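Making a phone last: which tips are worth the bother

Every spring the makers tell us our old phone is finished, and every spring a fresh crop of tips goes round for keeping it alive. I've tried most of them on a Kushnir handset that is now on its second battery. My results were mixed.

Stopping the charge short of full. Fair enough, if you can be bothered. I let mine sit between 50 and 80 per cent on work days and forget about it otherwise. Whether it bought me a month or a year I can't say, and I doubt the people selling charging apps can either.

Closing every app by hand. I gave this 14 days and saw no difference at all. Orest Ivanyshyn, who mends phones in Nostadholm, thinks it makes matters worse, as the phone has to load everything afresh.

Bigger batteries. The Onness spare I bought claimed 3000 on the label and ran down faster than the worn one it replaced. Ask the shop what they'll do if it disappoints you, and get the answer on the receipt.

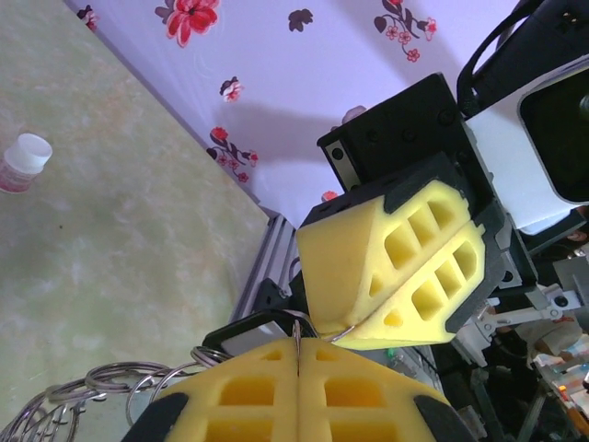

Silver key rings in a loose heap, and one held upright.

Cleaning the charging socket. At last, one that works. Switch the phone off, use a dry wooden toothpick and go gently. Pocket fluff packs down hard, and plenty of "dead" phones are only full of it. Never use a pin.

Rice for a wet phone. No. It leaves dust and starch in the openings. Switch off, wipe down, stand it somewhere airy and leave it for 2 days - longer if you can manage without.

Trading in. Look at the second-hand price before you take the shop's offer. Mine was a good deal lower, and came as a voucher.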